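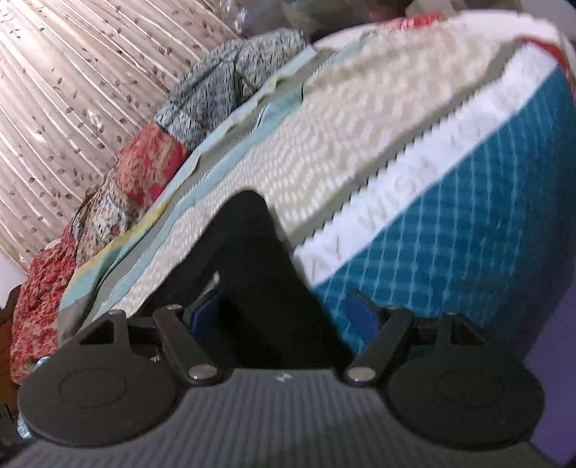

A small white marking on a gray ribbed base. Photo: Veikko Räsänen

Put the part number on the part

23/10/2019

Last December the circulation pump in my building in Enetdale stopped. The fault was a worn plastic coupling that fits in the palm of a hand. Finding the replacement took longer than fitting it, as the coupling carried the maker's logo and no number.

Manufacturers should be required to mark every replaceable part with the number needed to order it. A logo identifies the company, which the owner usually knows already. A recycling symbol identifies the plastic. Neither one helps a person standing at a parts counter.

The pump is a Pitano, sold here by Vuorinen. Their parts list showed 6 couplings for that model, and 2 of them differed only in bore. The drawing gave no dimensions. I measured the shaft, ordered the 8 mm version, and got the right one. An owner without calipers would have had to order both.

The usual objection is cost. For a molded part, the number can be cut into the tool when the tool is made, and every part after that carries it. Running changes are harder. If a revision alters the fit, the mark has to change too, and somebody must keep track of which insert is in the mold. A competent factory keeps that record anyway.

Size is a better objection. Some parts have no flat area large enough for legible characters, and a raised mark on a sealing face would cause leaks. Those parts can be exempt, provided the number is on the bag and in the manual.

Nisteck already does most of this on its valves. The numbers are shallow and hard to read under grease - a deeper cut would fix that - but they are there, and they match the catalog. I have ordered from them by phone with the old part in my other hand.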